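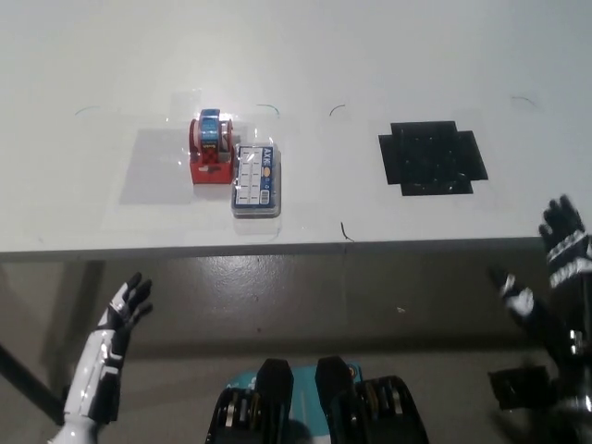 Part 3: Sorting and labeling your small parts

If you followed Part 2, you've got every drawer, jar and coffee can emptied out and you're wondering why you started. Stay with me! This part goes faster, and I do most of it sitting down with the radio on.

You'll need your compartment boxes, a roll of clear tape, a fine marker, scissors, and some plain paper or index cards. A muffin tin is great for the first sort if you have one. I use the Zamo label sheet that comes at the back of this guide, but plain cards cut into strips work fine.

3.1 The first sort

1. Tip one container at a time onto a tray. I used to dump everything at once and I lost a whole Saturday to it.

2. Pull out the trash first. Bent nails, stripped screws, mystery plastic, dead batteries (put those aside for recycling, please).

3. Sort by type only: wood screws, machine screws, washers, nuts, nails, hooks, wall anchors. Don't worry about sizes yet. If you catch yourself reaching for the ruler, put it down.

4. Anything you can't name in a few seconds goes in the "what is this" cup. Mine had a Portela shelf pin in it for two years before I found the shelf.

Note: Picture hooks and cup hooks look like they belong together, but you'll never want them at the same time. Give them separate homes.

3.2 The second sort

5. Take one type and split it by length. For wood screws I make three piles — short, medium, long — and I only go finer if a pile won't fit its compartment.

6. Measure one screw from each pile and write the size on a scrap of paper. Drop the scrap in with the pile so you don't have to measure again later.

7. Fill each compartment no more than two-thirds of the way. You want room for your fingers, and the lid has to close flat or the little washers will travel.

Caution: Brads and small finish nails go right through a thin sandwich bag. If you're parking them in bags between steps, double up, and keep them away from kids and pets. Tomomi Ebihara, who tested this guide for me on her own garage, found one with her sock.

3.3 Making the labels

8. Cut your strips a bit shorter than the compartment they're for.

9. Write the type first and the size second, like this: WASHER 1/4. Big plain letters. I know cursive is prettier, but you'll be reading these from a stepladder.

10. Lay the strip on the box and cover it with clear tape that runs past the paper on all sides. Press from the middle out with your thumbnail to chase the bubbles away.

11. Put a second label on the short end of the box, so you can read it when the boxes are stacked.

Note: Wipe the plastic down before you tape. Even a little hand grease will lift a corner by October, or whenever your garage gets its first cold night.

Caution: The cutting edge on a tape dispenser is sharper than it looks. Pull the tape down and across it with the free hand well behind the teeth.

3.4 The list

You can skip this if you own fewer than 12 compartments. I have up to 196 (some get merged when I run low), and I'd be lost without it.

12. Give every box a number and write it on the lid.

13. On one sheet of paper, write the box number and what's inside. Mine is taped inside the door of the Jilow cabinet.

14. When you use up the last of something, put a dot beside it. The dots are your shopping list.

Adalberto Barbosa wrote in to ask if you should record how many of each thing you have. I wouldn't! I did try it once, with a bag of 100 drywall screws, and the number was wrong by dinner.

If a label peels: take the whole thing off, wipe, and start over. Tape on top of old tape never sits flat.

If a lid pops open: check the corners for a stray washer before you blame the latch.

Part 4 covers where the boxes go, including the Zenis wall rail and what to do if your wall is brick.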